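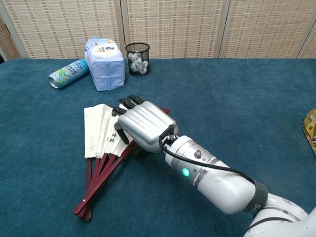 Folding fans: handling, packing and storage
Speaker notes, afternoon session, Valirside stores training
Ysaline Baudry

Opening (5 min)

Introduce self. Say which store I work in and that the Miria loan collection is the source of most of what I know about fans, including the mistakes.

Scope: pleated folding fans with a paper leaf on wooden ribs. Brisé fans and fixed screen fans are in the handout and will not be covered unless asked.

Check that everyone has a practice fan. Practice fans are modern and may be handled without gloves. Hands clean, rings and watches off.

Part 1. Terms

Leaf: the pleated paper.
Ribs: the inner sticks that carry the leaf.
Guards: the two outer sticks, thicker than the ribs.
Rivet: the pin at the handle end on which everything turns.

Ask the group to find each one on the practice fan. Wait until they have. The word "handle" is acceptable in conversation but should not go in a condition report, as readers take it to mean anything from the rivet to the lower half of the guards.

Part 2. Where the load goes

A closed fan is a fairly strong object. A half-open fan is weak. The pleats are free to move against one another and any pressure on the upper edge is taken by one or two folds. Most splits start at the top edge of a fold and run downwards.

Painted ribs: look for flaking where the ribs rub together near the rivet. Deep reds show this early. Do not open the fan further to get a better look. Use a torch at a low angle.

Brushed writing: ink that crosses a fold is read in sections. Record what can be read at the present opening and note that the rest is hidden. Do not guess characters. If a reader of the language is available, send them the record photographs and leave the fan where it is.

Part 3. Surface

Lay the fan on a soft, level surface with some grip. Short-pile carpet over a table is adequate for practice. For collection objects, use foam covered with smooth tissue; pile can catch on a lifted splinter.

Clear the table before starting. Drinks do not belong on it in a store, sealed or open. Food packets likewise. Baskets and trays are fine if kept an arm's length from the work.

Demonstrate: turn the practice fan end for end on its support, without lifting it.

Part 4. Closing and lifting

1. Steady the rivet end with one hand.
2. Bring the guards together slowly, letting the pleats follow their own creases.
3. Stop at any resistance. Open a little and look for a reversed fold.
4. Once closed, slide a card beneath and lift the card.

Group exercise, in pairs. Expect someone to force step 3. Let the pair work out which fold has turned over before helping.

Part 5. Storage

The Rostinent survey covered 53 fans. Of these, 17 had a reversed fold, and all of those had been stored closed with a tie round the middle. Ties are now placed near the top, flat cotton tape, no knot over the leaf.

Boxes: the Chevalier tray takes five fans side by side. Do not stack a second layer.

Questions. Handouts are by the door. Collect practice fans and count them back in.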